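How do you make glass? A quick guide for curious kids

Look out of a window. You're looking through melted sand! Well, it used to be sand. Here's how it happens.

First, the mix. Sand, soda ash, crushed limestone. Plus lots of old broken glass, called cullet. Cullet melts more easily than new sand, so it saves fuel. That's why your bottles go in the recycling.
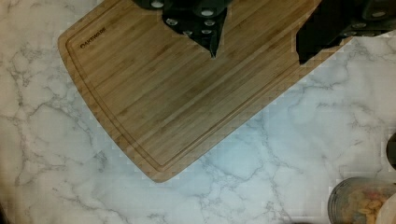
Next, the furnace. A giant oven, basically, but far hotter than anything at home. The one at the Hilluner works in Zelstead holds 172 tonnes of glass and runs day and night. Never switched off! If it cooled down the glass would set hard inside and that would be teh end of the furnace.

The walls are special bricks that don't melt. Gas flames roar over the top, and the glass underneath glows orange and goes runny like honey. 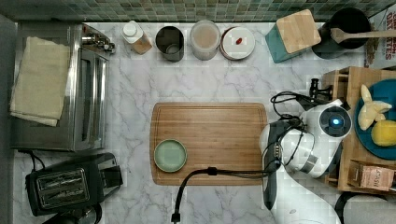 Containers at the back of a kitchen counter.

Then shaping. A machine snips off a blob of hot glass. The blob is called a gob (yes, really). It drops into a mould, air gets puffed in, and out comes a bottle. All very fast. The Bemero machine at Zelstead makes 50 in the time it takes to brush your teeth. 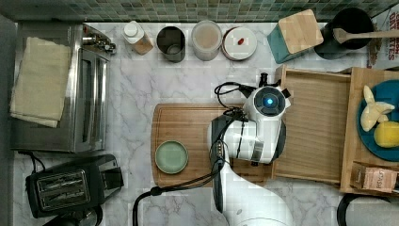

But wait, not finished. Hot glass that cools too quickly can crack. So the bottles go through a long warm tunnel, called a lehr. Say it like "leer". They ride along slowly on a belt, getting cooler bit by bit. It's called annealing. Tricky word, easy idea.

Last of all, checking. Any cracks, bubbles or wonky necks? Back in the furnace as cullet. Nothing wasted.

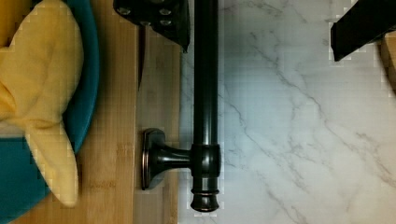 Yellow napkin, teal plate.

Words to know
Cullet: broken glass for melting again
Gob: a blob of hot glass
Lehr: the cooling tunnel
Annealing: cooling glass slowly so its doesn't crack

Never try melting glass yourself. Furnaces are for trained grown-ups only.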